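Bottle cell, shared-line notes
February 2025, Wurnwood bench 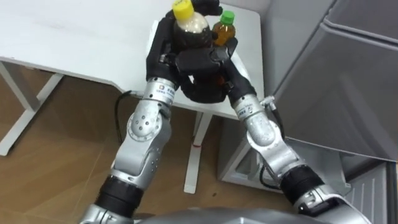 Staffing on the returns bench drops from three people per shift to two once the cell takes over sorting. The third position moves to exceptions: leaks, missing labels, anything the cell hands back. Štefánia Jelínek has written the draft rota and wants comments before it goes to Canditholm. Mine are below.

Pick plan is unchanged. Yellow cap in the left hand, green cap in the right, both brought together over the white table. With the two bottles nearly touching, the fingers of both hands overlap and I can't judge either grip from the head view. Whoever is on exceptions will have the same problem on the monitor. Request a side view, or a minimum gap at the presenting pose.

Log to date: 2,359 picks, 200 handed back to a person. Target from Lo Presti is 100 or fewer over the same count. Most of the handbacks I reviewed were the smaller bottle.

Effect on the bench: sorting by hand was steady work and people talked while doing it. Exceptions come in bursts. Two operators told me the waiting is more tiring than the lifting was. Proposed a swap every 500 picks — the Floltel counter can trigger the tone, no new hardware.

Pay grade for the exceptions role is still open. It needs more judgment than sorting and should not be posted at the old grade. Raised with Štefánia, no answer yet.

To do:
Gap parameter, try on the small bottle first.
Handback codes on one printed sheet, large type.
Ask night shift about the tone volume.
Rota review again in July.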